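Review: Vesham two-finger gripper set, two months in

Posted 2023-11-04

I bought the Vesham set to answer one question for our small shop: can a machine take over the dull jobs yet? By dull jobs I mean opening parts drawers, putting things back where they came from, straightening packing sheets and folding cleaning cloths. We do all of that by hand at Jenwood, and it eats up a good part of every morning.

The set comes as a pair of hand-held grippers. You hold one in each hand and do the chore yourself, and the recordings go into the Hayat software, which is supposed to learn the job from them. Later you bolt the same fingers to an arm. We paid for the set and the software ourselves. The arm is on loan from Aken, a supplier we already used for conveyors.

Setup took most of an afternoon. The printed guide is short and clear up to the calibration page, where it sends you to a web page that had moved. Support answered the next day with the right link.
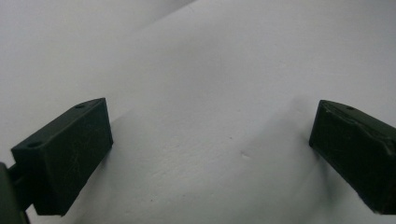 Flat, soft material was the hardest thing we tried. A sheet of paper or cloth gives a blocky finger very little to hold. By hand you slide a fingernail under the edge and never think about it. With the grippers you have to push the material into a small ridge first and then pinch the ridge, and it took me a week to get good at that. The arm never did. In October we ran it on folding cloths and it finished 2 out of 80. Both of those needed a second pass by hand before I would have put them on a shelf.

The fingers themselves are tough. They pick up scuffs, and none of ours has cracked. The pads are the weak part. Ours started to fray at the edges early on, and a frayed pad drags on light material. Spare pads are sold separately, which I think is cheap of them at this price.

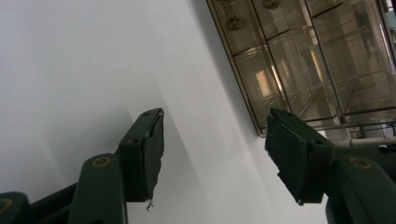
Both fingers, with the pads and the brass-colored rings on the linkage arms.

The linkage is the best part of the design. It opens wide, closes evenly and has stayed tight. I have oiled it once. Weight is fine for the first half hour -- after that my wrists knew about it.

Drawers went much better than cloth. A drawer moves along one line, and it usually has something to grab. We recorded 405 pulls and pushes over several mornings, and I would tell anyone starting out to vary the position of the box from the first day. We didn't, and our first 107 recordings were close to useless the moment the box was moved a hand's width to the left.

After we fixed that, the arm could open a small drawer on most tries. It is slow. It also pulls too hard at the end of the travel, so anything light inside slides forward.

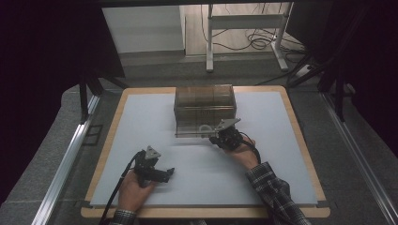 Can it run a drawer job without someone standing by?
Not in our shop. It still needs a person close enough to hit stop, and that person could have opened the drawer in a second or two.

The Hayat software is decent. Recordings are easy to trim and bad ones are easy to throw out. Training runs overnight on our machine. The progress screen is not much help, and I stopped looking at it.

Would I buy the set again? For learning how this stuff works, I would. The hardware is solid and the recording side is simple enough that everyone here could use it after one lesson. As a way to get chores off our list this year, no. Stiff objects with handles are within reach, slowly. Soft things are still our job.

Good: strong fingers, smooth linkage, easy recording
Bad: pads fray, spare pads cost extra, calibration page out of date
Rating: 3 out of 5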